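March 23, 2026 -- sim demos, countertop set

Okay, back on the Skurov kitchen after a week of fiddling with the other room. Goal for the day was 100 clean demos of the crumpled paper pickup, all teleop, all with clutter on the counter. I got there, but only after throwing out the first batch because I'd left the gripper speed at the old setting and every approach looked like I was swatting a fly. So those are gone, don't go looking for them.

What I settled on: start from the tucked pose, swing out over the counter, come straight down with the fingers a little apart, pause, then close. The pause matters more than I expected! Jonalyn Macaraeg looked at my last set and said the policy was closing too early, and when I played the demos back I could see I was closing while still moving. Now I hold still for 5 frames before I squeeze. Feels silly when you're driving, but the traces look so much nicer. 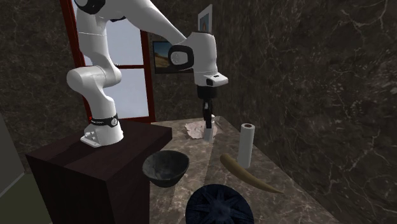

Clutter gets reshuffled after every 3 demos (positions and spin, same objects). I tried reshuffling every single time and it wore me out, plus I started making sloppy approaches. Paper towel roll stays upright for now. If it spawns too close to the paper I just hit reset -- yes, that biases the set, and I've put it in the Plaredano sheet so we remember. Maybe Jonalyn wants a separate batch with the tight ones left in.

Textures: the Bekow pack is on for the walls and counter, everything marble and pretty busy. I like it for training since the plain walls were way too easy, but I do lose the finger tips in the wrist view sometimes. Want to try one with lighter stone.

Still to do: we said 400 total before anybody kicks off a training run, and I want to have them all by early April. Carrasco loader choked on my file names again (the spaces, my fault). Renamed and pushed. Also need to ask which seed list we're holding out for eval, I've been guessing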